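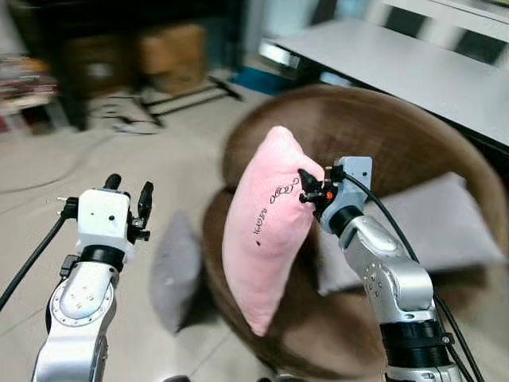
*Issue 8, page 2*

# Keep the Return Window Open

The furniture chain Unwood cut its return period in July from 60 days to two weeks. Botis did the same a month earlier. Both stores said most customers know within a few days whether they like what they bought, and both said the change would hold prices down. I think the first claim is wrong and the second is hard to check.

A chair is a slow purchase. You sit in it for five minutes in the store with your coat on. At home you sit in it for three hours with a book, and then again the next night, and some time in the third week you notice that your lower back hurts when you get up. By then the window has closed. The store counts you as a satisfied customer.

I bought an armchair from Nakamura two years ago for $1,788. The seat was fine at first. After a month the front edge had gone soft and I slid forward whenever I reached for a cup. I took it back on day 41, paid for the van myself, and got the rest of my money. I then spent $2,591 at the same store on a better one. Under a two-week rule I would have kept the bad chair, complained about it to friends, and bought nothing there again.

People who defend short windows talk about abuse. Some shoppers do order a sofa for a party and send it back on Monday morning terms, as the trade likes to put it. A two-week limit does nothing to stop them. The party is over in one night. The person caught by the rule is the slow one, who wanted to be fair and gave the thing a proper try.
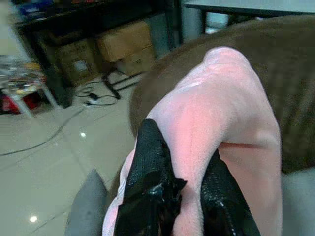
**Should the buyer pay to send a large item back?**

The buyer should pay for the van, up to a fixed amount printed on the receipt, and the store should pay anything beyond that.

A charge like that is enough to make people think before they order. It also treats a customer in an apartment across town the same as one who lives out past Grorkero, where a pickup can cost more than the item.

Stores could also tell us more before we pay. The foam density is known to the maker and almost never on the tag. So is the number of years the frame is built to last. I would accept a shorter window from a store that printed both, and I suspect many other buyers would too.

Until then, ask for the return terms in writing before you hand over a card. Ask whether the days run from the order or from delivery. At Unwood they run from the order, and delivery can take eight days.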